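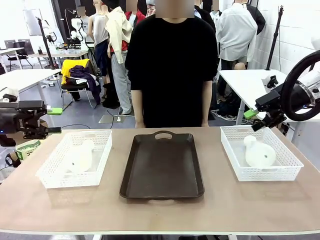 A dark brown serving tray with raised rims, empty, between two white mesh baskets.

Search Litero Search this site Go

Serving tray

By Seo-ah Woo
29 September 2019

A serving tray is a shallow, flat-bottomed carrier used to move food, drinks and small household goods from one surface to another in a single trip. It belongs to the same broad family as the basket, the caddy and the upturned lid of a biscuit tin, and is distinguished from them mainly by the confidence of the person carrying it.

Form

Most domestic trays are rectangular, a shape that suits benches and cupboards and punishes hips in narrow hallways. The rim is the defining feature. Too low, and a rolling bottle will leave over the side; too high, and the object has become a box, with all the loss of social standing that implies. Rounded corners are easier to wipe than square ones and collect fewer crumbs of unknown age.

Handles are either attached or cut out of the ends. The cut-out sort, usually oval, adds nothing to the tray's length and lets trays be stacked. It also admits spilled tea to the carrier's fingers when the slope is unfavourable. In his household survey Trays and Their Discontents, Matúš Kolář recorded 133 trays in regular use, of which more than half spent the year leaning against the side of a fridge.

Dark colours hide coffee rings and display dust. Pale colours do the opposite, and no settlement has been reached.

Tray and basket

The two are often kept side by side and given different work. A plastic mesh or perforated basket has tall walls, so bottles and vases can lie on their sides in it without rolling away, and its contents can be more or less identified through the holes. The tray offers a clear view and very little restraint. Tall bottles are best laid flat on it or carried in the other hand.

Sorting from basket to tray is a common tidying method: things are taken out singly, looked at, and set down where they can be seen. Kolář advises a limit of six items per tray, a figure he admits to exceeding at breakfast.

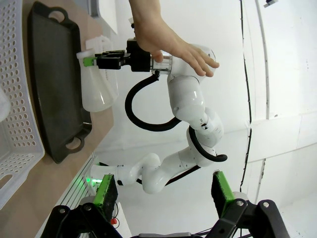
Care

Wipe with a damp cloth and dry the handle openings, where jam retires. Wooden trays should be kept out of the dishwasher, whatever the household's most optimistic member has read.

See also

Basket
Bench space, disputed
Tea towel

Contact the editors | © 2019 Litero | Back to top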